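Friday

Up at 5:40, scraped the windshield, got to the Wunley building just after seven. Coldest morning so far this February and the side door was sticking again. I put my shoulder to it and got in. Made coffee, which was bad, and drank it anyway.

Dirk Reinholz had left a note on the bench about the Skumbridge order. They want 100 of the black panels by the end of the month and they want them sorted before they go out, good ones in one stack and anything with a rough edge in another. I would have liked to hear that on Monday. He also wrote that the Ehlers truck was coming at 10 and to keep the lane clear for it, so the first hour went to moving pallets.

After that it was panels and more panels. I like that job more than I let on. You run a thumb around the raised lip, look through the cutouts for leftover bits of plastic in the corners, and put it down. The long black bars are duller work. They have to be checked along the seam, and I get a sore neck from bending over them.

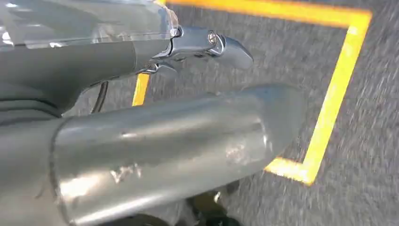
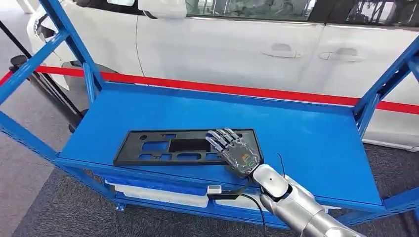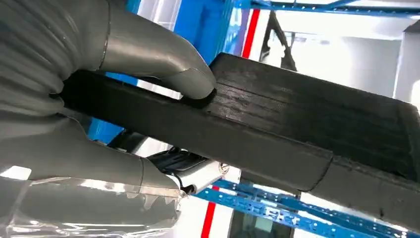

Lunch at 12:15, in the car with the heater on. Cheese sandwich and the last of the pears. Called Mom, who has decided against the Mosville apartment - too many stairs, and the parking is across the street. I think she's right, but it means starting the search over. I told her I would look at listings on Sunday.

The Ehlers truck never came at 10. It came at 1:30, and the driver had paperwork for somebody else's load. Dirk was on the phone with them for 25 minutes while the driver sat on the step and ate chips. In the end they took our pallets and left the papers to be fixed next week. I wrote down the truck number in case there is an argument over it.

Swept up afterward. The broom head is coming loose and I've asked for a new one twice. Put it on the list a third time, along with tape and the small work gloves. We have almost 1,000 of the large gloves and they fit no one but Dirk.

My hands smell like plastic even after the orange soap. Stopped for gas and milk on the way home. Leftover chili for supper, then I fixed the hook on the closet door that has been bothering me since Christmas. The screw hole was stripped, so I packed it with a toothpick and glue. I'll leave it overnight before hanging anything on it.

Need to remember - library books, Mom's listings, call the dentist back.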